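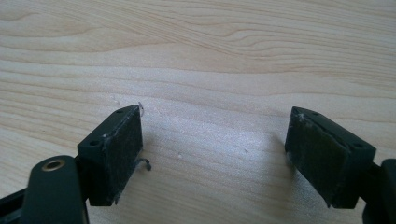
Attachment 1: table top, bright patch in the middle.

Search tickets and articles

Last updated: Mar 16, 2025

Ticket: Jilero table, whitish place on the top
Category: Surface and care
Place: Grirkside workroom
Status: Solved, kept open for one follow-up

First message from customer

Hello Gelgate support,

We have the Jilero table in the light wood, and I am writing about the surface. In the middle of the top I see a place that looks whitish and a little hazy. The wood is pale everywhere, so for some time I was not sure, but when I sit at my usual side it is quite strong and the grain is almost lost in it. You can compare with the left upper part, where the grain makes a big arch, like lines on a hiking map. There everything is clear.

What I have used on the table: water, a soft cloth, and one time the Peixoto oil soap, which was recommended in your care leaflet. I did not put a hot pot on it. It is possible that another person in the workroom did, I cannot promise for all.

My questions are these. Is it a heat mark or a water mark? Should I sand it? And is it covered, if it is a fault in the finish?

Reply from support

Thank you for the clear message. Please do not sand yet. A white haze on an oiled top can be moisture under the finish, it can be soap that was not rinsed, or it can be only light coming back from the surface. In your attachment the middle looks to us like glare, but we don't want to decide this from one picture. Please do these checks in this order and write the result after each one.

1. Switch off the lamp over the table and look again from the same seat.
2. Keep the lamp on and walk to the opposite side. Say if the white place moves.
3. Close your eyes and pass your fingertips slowly over the place and past it. Say if you feel an edge or a sticky area.
4. Wipe with a cloth that is damp with clean water, dry it at once, wait 30 minutes.

Customer, results

Check 1. With the lamp off, the white place is gone. There is still a weak shine near the window side, but the grain in the middle can be read well. I did not expect this and I did it two times.

Check 2. It moves. From the opposite side it is closer to the end of the table, and the old place looks normal, with the same slightly darker tan bands as the wood next to it.

Check 3. No edge. But I feel a thin sticky film over a bigger area than the white place. It is more on the side where we work and less at the far side.

Check 4. After 30 minutes the film is less, not gone. The cloth became a little gray.

Reply from support

Then there are two separate things. The white place is the lamp. It follows you when you change your seat, and a heat mark would stay where it is. The film is very probably old soap, and it makes the surface shine more than it should, so the lamp looks worse.

For the film, please do the following:

- Mix the Peixoto soap weaker than before, 13 ml in one bucket of lukewarm water.
- Wash along the grain in long strokes. On your top the grain runs mostly from side to side.
- Rinse with a second cloth and clean water. This step is often forgotten, and our leaflet does not say it loudly enough.
- Dry with a towel. Leave the table free for 60 minutes.
- Do not add oil on the same day.

For the lamp, try to hang it a little to one side of the place where you sit, or use a matte bulb.

Customer, results

Washed and rinsed as written. The rinse water was cloudy the first time and almost clear the second. After 60 minutes I touched the top and the sticky feeling was gone from the working side. At the two front corners I still feel something small, I will wash them again next week.

The lamp I could not move, the hook is fixed in the ceiling. I changed the bulb to a matte one. The reflection is still there but it is softer, and I can see the grain through it.

One more question. The surface feels rather dry now. When can I oil it?

Reply from support

You can oil it after the corners are finished and the top had one full day to dry. Use a thin coat and take off everything that is left on the surface. Please make a test first on the underside. If the oil makes the color too yellow for you, write here before you continue.

No warranty case was opened. The finish shows no damage according to your checks.

Customer

Understood, thank you. I will oil in May, when we can keep the windows open, and I will write here how the color came out.

Internal note: leaflet for Jilero to be corrected, add the rinsing step to page 2. Follow-up with customer in May.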